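July
Progress report to the funder, prepared by the Yeo workroom

Small soft goods handling and packing: second period

1. Scope of this report

The report covers work at the Yeo workroom in the second period of the grant. It deals with the sorting, laying out, folding and packing of small soft goods, mainly disposable face masks and cleaning cloths, for the hygiene packs supplied to the Govley and Grudham sites. Purchasing and transport are reported separately by Flesodance and are mentioned only where they affected the work on the table.

The grant agreement sets three outputs for the period: a settled table layout, a written folding method for each class of item, and a first run of completed packs. The first and third outputs have been delivered. The second has been delivered for cloths and is partly complete for masks.

2. Work surface

The first period was carried out on the bare table top. Two faults were recorded. Light fabrics slid when one edge was lifted, and pale items were hard to pick out against the pale surface. Mask loops were the worst case, as a thin white loop on a white top was missed often enough to slow the checking stage.

The table is now covered with flat tan cardboard. Cardboard was chosen over rubber matting after a short comparison. Matting gripped the cloths too firmly, so that a cloth pulled by one corner stretched before it moved. It also held lint. Cardboard gives moderate grip, shows white and pale green items clearly, and can be replaced when it is marked or worn at no real cost to the project.

The remaining weakness is the seam. One sheet does not cover the table, and where two sheets meet there is a slight line. Mask loops can catch there if an item is dragged across it. The seam has therefore been kept in the far third of the table and the working area has been moved to the near side. Taping the seam was tried and abandoned. The tape edge lifted within the week and caught more fibres than the open joint had done.

The cardboard is changed when the surface becomes furred. Four changes were made in the period, two of them early because of a spill at the sink end of the room.

3. Items in use

Masks. The masks are of the folded disposable type with two ear loops. They lie nearly flat when closed, but the centre fold gives them a spine on one side and two loose panels on the other, so they do not behave the same way up as down. The fabric is light and takes a crease readily. A crease in the wrong place cannot be removed by hand smoothing, and a mask creased across the nose section is withdrawn from the packs.

Ear loops. The loops account for most of the handling time. When a mask is taken from its bulk bag the loops spring out, twist and form small coils. A loop can also pass through the loop of the next mask, so that two masks come out together. Loops that have come away are treated as waste and cleared from the table before the next item is placed.

Cloths. The cloths are pale green with a raised, fuzzy surface. They have no right side. They bunch easily and do not open out when dropped, so each has to be spread before it can be folded. The pile holds to itself, which helps a finished fold stay closed and makes the first opening slower.

Mixed placing, with a mask and a cloth on the table at the same time, was introduced in this period. In the first period each class was laid out alone. Packs contain both classes, and the change lets the pair be checked before it goes into the bag. 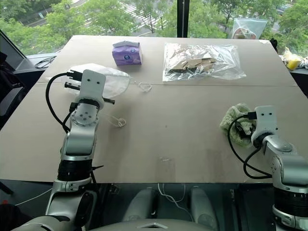 Figure 1. Mask and green cloth on the cardboard surface, mixed placing.

The main difficulty with mixed placing is separation. A stray ear loop will lodge in the pile of a cloth if the two touch, and pulling it free draws up the fibres. The written method now requires a clear gap between the classes, with masks to the left and cloths to the right. No fixed distance is given. A marked line was considered, but it would have to be redrawn at each change of cardboard, and the left and right rule has been sufficient so far.

4. Methods

4.1 Cloths

The cloth method is final. The cloth is placed in the working area, opened from the nearest free corner, and smoothed outwards from the middle. It is folded in half towards the near edge and in half again from right to left. The closed corner goes into the bag first.

Pressing down on the cloth before it is fully open was the most common error. It fixes the bunched part in place and the fold comes out uneven. The instruction to smooth from the middle was moved up one step in the text to deal with this, and the number of uneven folds fell at the next check.

Cloths with a pulled edge are accepted if the fold hides the edge. Cloths with a hole are not accepted.

4.2 Masks

The mask method is in its third draft. The steps that are agreed are as follows:

- take one mask from the bulk bag by the body and not by the loops
- lay it closed, with the spine away from the cloth side
- free both loops and bring them round to the near side
- check the nose section for creases
- tuck both loops inside the fold

The last step is still open. Tucking the loops keeps the mask tidy in the bag and stops it catching on the cloth, but it spreads the panels slightly and the finished item is thicker. The alternative is to leave the loops flat behind the mask. This is quicker and gives a thinner pack, with a higher rate of tangling when the packs are boxed. Both versions were used in the period. The Grudham site prefers the tucked version and Govley has stated no preference.

A third version, with one loop passed round the body to hold it closed, was dropped. It put a bend in the panels.

5. Output

The target for the first run was 200 completed packs. The workroom completed 201, the additional pack being made up from the checking stock and kept at Yeo as a reference for later runs. Each pack holds five masks and one cloth.

At the final check 30 packs were opened. Five needed correction. Three of these had a loop caught in the cloth, one had a mask creased at the nose section, and one had an unevenly folded cloth that stopped the bag closing flat. All five were repacked and passed. The three caught loops came from packs made before the left and right rule was brought in.

Time per pack was not measured in a way that supports a reliable figure. The log records start and finish for each session but does not separate laying out from packing, or mark pauses for clearing the table. The log sheet has been redrawn with separate columns and will be used from the start of the next period.

6. Storage and room

Finished packs are held in lidded boxes on the shelving by the door. The boxes supplied by Flesodance are deeper than those specified, and packs at the bottom of a full box were found to be pressed. Boxes are now filled to two thirds. This uses more shelf space than planned and the lower shelf, previously used for spare cardboard, has been given over to packs. Spare cardboard is stored flat behind the shelving.

Lighting over the table is adequate for cloths. For masks it is less satisfactory, as the pale fabric catches the light and shallow creases are hard to see from directly above. Checking is done with the mask tilted. A side lamp is included in the next equipment request.

7. Variations from the plan

The start of the first run was put back by a late delivery of bags. The time was used for the cardboard and matting comparison, which had been planned for the third period, so the overall programme is unchanged.

The plan provided for two cloth colours. Only the pale green cloth was available in quantity. The second colour was intended to distinguish the Govley packs from the Grudham packs, and a label on the bag is being used for the purpose. The label adds one step at the end of packing. If the second colour becomes available the label will be kept in any case, as both sites have asked for it - Grudham wants the packing month printed on it as well.

8. Spending

Spending on consumables is below the amount profiled, owing to the low cost of the cardboard and the decision against matting. The underspend has been left in the same budget line. Approval is requested to use part of it for the side lamp and for shallower boxes. No transfer between budget lines is needed.

9. Work for the next period

The next period will settle the loop question. Both versions of the mask method will be packed, boxed, moved to Govley and unpacked, with tangled loops recorded at each end. The version with fewer tangles after transport will be written up as final unless the added thickness prevents the shallower boxes from closing.

The second run will use mixed placing throughout. The reference pack will be compared with packs from the start, middle and end of the run. A trial of a single large sheet of cardboard, to remove the seam, depends on a supplier being found at that size. Enquiries have been made and one reply is outstanding.

The redrawn log sheet and the third draft of the mask method are attached as Annexes A and B.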